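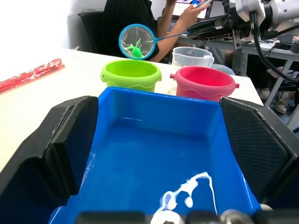
This page was last modified on January 29, 2023

4. Two-handed chores with containers

Figure 4. Wrist view from the container chores. A blue plastic bin is held between the two finger pads, and beyond it, over the table, a small net with a green squishy toy in it hangs above the green bucket.

4.1 Why containers

Most of the work in a kitchen or a small workshop is moving things from one container into another. We tip, scoop, strain, rinse and put back. People do it while talking, and hardly look at their hands. Earlier sections dealt with single objects picked up by a single arm, and the results there were good enough to make us greedy. So for this part of the study we asked the Irnadska controller to do something much closer to real housework: hold a container with one arm while the other does something useful with a tool.

We were delighted by how far it got. We were also surprised by where it stopped, and much of what follows is about that.

The set of chores was drawn up by Thiện Hoàng, who kept to two rules. Every item had to be something you could buy in an ordinary shop, and every chore had to be one that a child of primary school age could finish without being shown twice. Toy buckets, a clear measuring jug and a fishing net on a thin handle all qualify. So do plastic bins with smooth walls, which turned out to be the hardest things in the whole collection to hold well.

4.2 Holding the bin

A bin gripped by its walls is an awkward load. The walls flare slightly, so the flat pads of the fingers never quite meet them squarely, and as the fingers close, thin plastic gives. Squeeze too gently and the bin swings about the line between the two pads. Squeeze too hard and the opening changes shape, which matters a great deal if something is about to be poured in. The crosshatched surface on the inside of our fingers helps with the first problem and does nothing for the second.

The learned policy found an answer we had not thought of (and we had spent most of April thinking about it!). It closes until the walls begin to bend, backs off a little, and then makes small corrections with the wrist as the load shifts. None of this was written in by hand. It seems to come from the demonstrations, where our operators did much the same thing without ever mentioning it.

Figure 4 shows a further difficulty that we had badly underrated. There is white liquid on the floor of the bin, streaked towards the near edge, with drips and small blobs beside the main splash. To a person this plainly means that the bin wants a rinse. To a camera at the wrist it is a bright patch of irregular shape inside a blue rectangle, and the policy has to work out whether it is an object to be picked up, a mark to be ignored, or a mess to be dealt with. The version of the policy trained only on clean bins sometimes reached for the patch as if it were a scrap of paper.

4.3 The net

The net is our favourite item in the set. It is cheap and light, and its mesh is translucent, so the camera sees whatever lies inside it and behind it at once. The long arms of the squishy toy make matters worse in the best possible way, as they fold differently each time the toy settles. A grasp planner that relies on a fixed model of the object has very little to work with.

What saves the chore is that the net forgives a great deal. Once the toy is inside the hoop, its exact pose stops mattering, and the arm has only to bring the net over the right bucket and turn it. We think this is a real lesson for household robots. A good tool can take over a large part of the precision that we usually demand of the fingers, and the tools in people's homes have been improved over centuries with exactly that purpose.

4.4 Results

Training used over 3,000 demonstrations gathered across the full list of chores, on the Wurine two-arm bench described in Section 2. Each chore was then tried 50 times with the items put down in new places before every attempt. Holding a bin steady while the second arm worked above it succeeded in 32 attempts. Moving the squishy toy by net into the named bucket succeeded in 19.

We counted an attempt as a success only if no person touched anything on the table and nothing ended up on the floor. Slow attempts were allowed. Some were very slow indeed, and we have kept them in.

The failures in the net chore fall mostly into one kind. The arm holding the net moves to the correct bucket, turns the hoop, and the toy stays where it is with an arm or two caught over the rim. A person gives the handle a shake. The policy did this now and then, and each time the room cheered, but it did not do so reliably. The Hirix baseline, which plans each motion separately, never shook the net at all and so could not recover once the toy had caught.

4.5 Can it do the chore yet?

For holding, we are inclined to say nearly. A machine that can keep a flexible bin level while something else goes on above it would already be welcome on a packing bench, where the bins are all alike and somebody is close by. We have started talks with the Giáp workshop about trying the holding policy there on its own, without the net.

For the complete chore, in a home, the answer today is no. The gap lies less in strength or reach than in noticing: that the toy has caught, that the liquid has run to one side, that the job is not finished. We find this encouraging, as noticing is something that more varied demonstrations ought to improve, and Section 5 sets out how we mean to collect them.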